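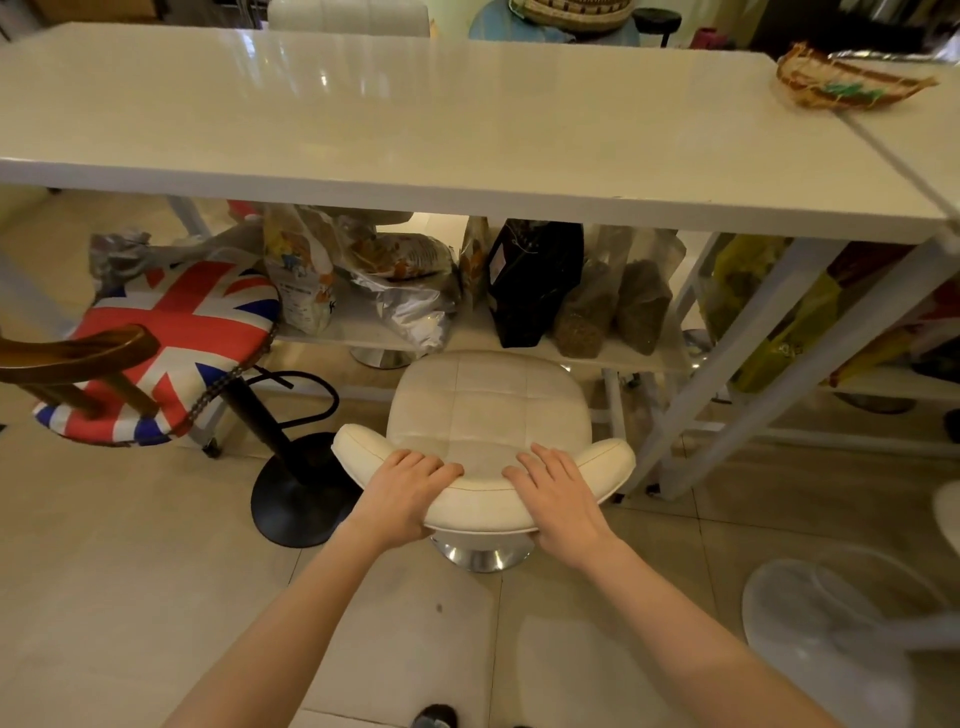
When will the tasting room at Cakotness be ready for visitors? We plan to open it in June, after the last repairs to the seating are finished.

**Progress report to Talier, 22 May 2026**

The furniture is now in the room. We decided to keep the stools we already had and not to buy a matching set, so the white tufted one stands beside the Union Jack one at the long white table. Some visitors may find this a little strange, but it left money for the floor repair.

The dry goods are on the low shelves under the tabletop. Ekua Akolgo asked for this, so that the top stays free for serving. I must mention that people's knees can touch the bags when a stool is pushed in fully. We will try a narrower shelf before opening.

Still to do:

- new gas lifts for 2 stools (ordered from Cledesico, delivery in 3 weeks)
- price labels for the 19 products from Trương
- felt under the chair legs

We have spent three of the four instalments. The receipts are attached to this report.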